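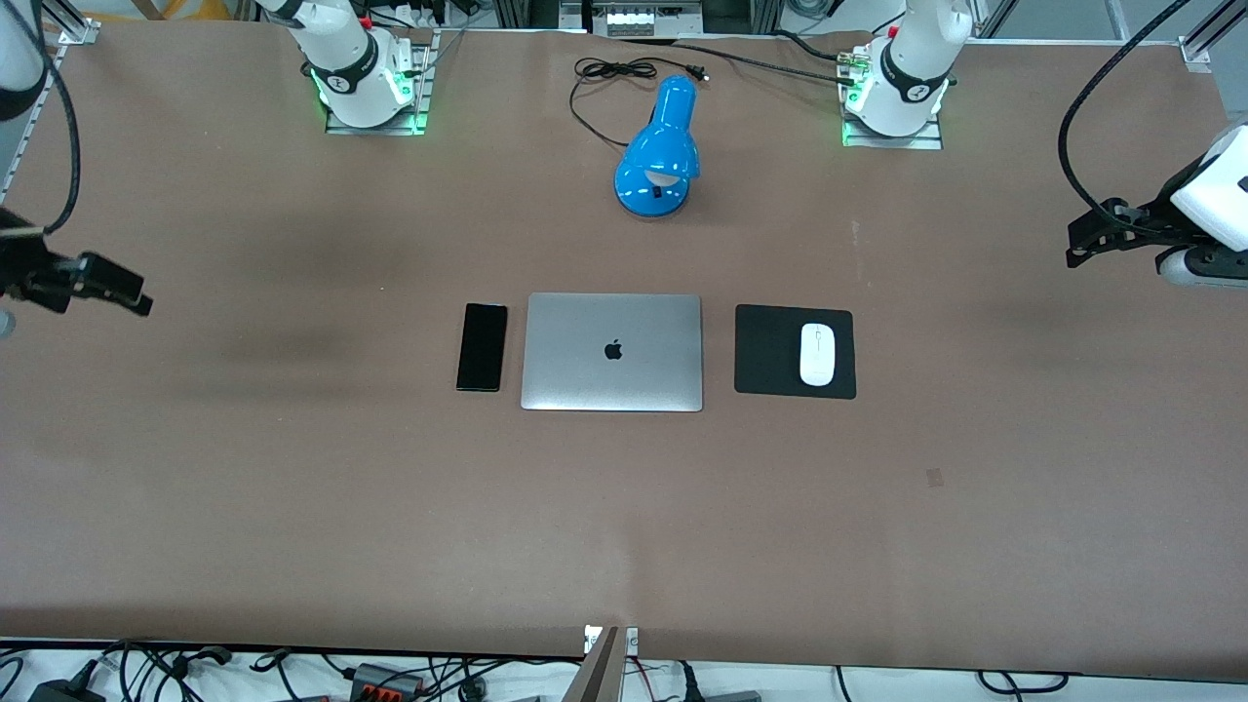

Laptop, phone and mouse laid out on brown paper.

Section 4. Setting up your campsite booking account and day pass

Read this bit before you leave home. There is no reception past the Valell turnoff and the gate kiosk does not sell passes any more. Last updated Sat 16 May by Hilkka Kauppinen, Lahtinen Lake park office.

4.1 What you need

Email address you can open on the day.
Licence plate number for each vehicle, trailers too.
Bank card. No cash, no cheques.
Boat registration number if you're launching anything with a motor.

Note: old Rarnent accounts do not carry over. Start fresh, even if you've camped here every summer.

4.2 Make the account

1. Go to the park booking page and choose New Visitor. Not Returning Visitor, that one still points to the old system.
2. Put in your name the way it reads on your licence. Rangers check it.
3. Choose a password. At least 11 characters, one has to be a number.
4. Open the email and click the link. It dies after 20 minutes. If it does, choose Send Again, don't start a second account.
5. Sign in. You should land on a green page with your name at the top.

Caution: two accounts under one email will lock both. Only the office can undo it, and only on weekdays.

4.3 Add your vehicles

1. Choose My Vehicles, then Add.
2. Type the plate with no spaces or dashes.
3. Pick the type. A van with a bed in it is a camper. A ute or pickup with a canopy is a vehicle.
4. Save. Do the next one.

Trailers go in as their own line. Boat trailers too, and if the trailer stays overnight in the Stostaveck lot it needs its own pass, colour yellow.

4.4 Book a site

1. Choose your dates first. The map stays grey until you do.
2. Zoom in on the loop you want. Sites 1 to 32 are the lower loop by the water, unserviced. Sites 33 to 64 are the upper loop, power at the post, water tap shared between neighbours.
3. Click a site. Read the pad length before you book it. Lower loop pads are short and the turn at the bottom is tight for anything long.
4. Add the number of people. Kids count, babies too.
5. Choose Hold. You've got 20 minutes to pay before it goes back on the map.
6. Pay. Wait for the booking number. Don't hit the back button, it can charge you twice.

Note: lower loop opens after the thaw, usually late April, and the map won't let you book it untill the road crew signs off. Ringing us does not speed this up.

Note: the walk-in sites at the north end are not on the map. Those are first come, self register at the box, fill in the slip, put the stub on your post.

4.5 Day pass only

1. Sign in, choose Day Use.
2. Pick the date and the parking lot. Beach lot or Stostaveck lot. Passes are for one lot, not both.
3. Pick the vehicle. Pay.
4. Save the pass to your phone or print it. A screenshot is fine.

Passes start when the gate opens and end at dusk. Gate gets locked. If you're still on the far trail at dusk your car is staying the night.

4.6 At the gate

1. Slow down, the camera reads the plate.
2. Arm goes up. If not, back up a car length and roll forward again. Mud on the plate is the usual trouble, bring a rag.
3. Still nothing: press the call button, give your booking number. Amparo Aguirre or Katia Amato will answer during office hours. After hours, park in the pullout on the right and use the yellow phone.

Caution: do not follow the car ahead through. The arm comes down quick and the park doesn't pay for roof racks or canoes.

4.7 Changing or cancelling

Change dates: My Bookings, Edit. Free up to the day before, after that you lose one night.
Cancel: same page, bottom. Refund goes back to the same card.
Swap sites with a friend: can't be done online. Email Tuulikki Peltonen at the office with both booking numbers.
Fire ban: no refund. You can still camp, bring a gas stove.
Park closed by us (smoke, flood, bear in the loop): full refund, automatic, you dont need to write in.

4.8 Common problems

Page says Vehicle Not Found. You typed a zero for an O or the other way round. Delete it and add it again.
Map won't load. Try another browser. Turn the ad blocker off.
No email. Check the junk folder.
Wrong lot on your day pass. Brenda Jara at the beach hut can switch it if the other lot has room.

Firewood, ice and boat launch fees are in Section 5.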